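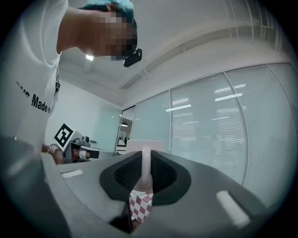

Marla Teague
Shared desk coordinator, Wuscombe

Replying to the list so everyone gets the same answer.

> I have the afternoon slot at the desk in July and I'd like
> to clear it off first. Can the white box be moved to the
> shelf? And whose are the small gray and black things next
> to it? I don't want to throw out something that belongs to
> the Rilley people. Also, is there still a rule on jewelry?

The white box stays on the desk. Please don't turn it or slide it back to make room for a laptop, and leave the tag with the black and white squares where it is on the side. If you need to dust, dust around it.

The small gray and black items beside it are harder. I don't know what all of them are. Rilley has claimed 2 and Stisis says the rest could be theirs, so nothing goes in the trash yet. Put them in the shallow drawer, short cylinder and small boxy one included, and leave a note on top with your slot time. I'll go through the drawer with both groups at the end of the month. Anything unclaimed by then goes to Bai for parts.

On jewelry, the old rule was no rings or bracelets past the door. We dropped that. A chain-link bracelet like the one in the photo is fine for sorting and wiping down. Take it off if you are handling the display covers — we have 5 good ones left and the replacements are 53 dollars each. Lanyards should go inside your shirt when you lean over the desk. Caps and T-shirts are fine.

Slots are still 90 minutes. That includes putting the desk back, so please stop sorting with enough time left to do it. Cables get coiled and hung on the hooks, not left in the drawer with the small items. The wipes are in the cabinet under the window, and the Stisis label maker is in there too. It needs a new tape before anyone labels the drawer. If you have a spare at Rilley, bring it over and I'll put it on the Wuscombe account.

Marla

Last updated: July, 4:15 p.m.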